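Maths at the kitchen table: a talk with Fernanda Macedo

By Segundo Cusi 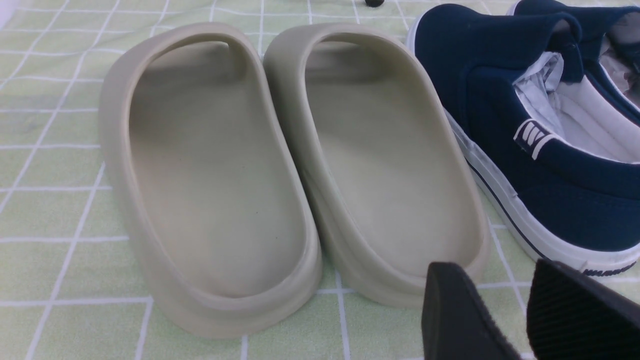 Starting late in the day

Fernanda Macedo has taught her two sons at home for six years. Reading came easily to both of them. Maths did not, and when I rang her on a Monday evening she had just finished marking a page of long division.

"We used to do it first thing, at nine, to get it out of the way," she said. "By ten somebody was crying, and sometimes it was me. Now we do it at four in the afternoon, after they've been outside. It's better. It isn't perfect."

The boys are eight and eleven. The older one works through a printed course called Drallance, which Macedo bought second-hand. The younger one tried the same course and got stuck on place value.

"He could write 1000 and he could read it out, but he didn't know how many hundreds were in it. He guessed 100. So we put the book away for most of February and used dried beans and paper cups."

Did that work?

"Slowly. He got up to 4000 with cups that said ten or a hundred on the side. I wasn't going to count out 4000 beans."

Tables and tests

Macedo does not use timed tests with her younger son. With the older one she does, because he asked for them. He has a sheet of 60 multiplication questions and keeps his own record of how long it takes him. She does not look at it unless he shows her.

"My mother thinks I should be stricter about tables," she said. "She may be right. The seven and eight times tables are still shaky in this house."

They have also tried Mekico, a card game where players build sums from a hand of numbers. The boys like it, though the rules for subtraction took her two evenings to follow. "I ended up writing them out again on the back of an envelope – that envelope is now the rule book."

Getting help

Once a fortnight the family meets three others in a hall in Weken, and one of the fathers takes the older children for geometry. Macedo teaches spelling and Portuguese in return.

"I was glad to hand geometry over. I never liked it at school and they could tell."

I asked what she would change if she were starting again. She thought she would have bought fewer books. There is a shelf of them in the hall cupboard, some with only the first three pages done.

"I'd switch every time we had a bad week," she said. "Drallance is dull, but we've stuck with it since last summer, and he knows where he is in it."

Fractions are next for the younger boy. She plans to start with cake.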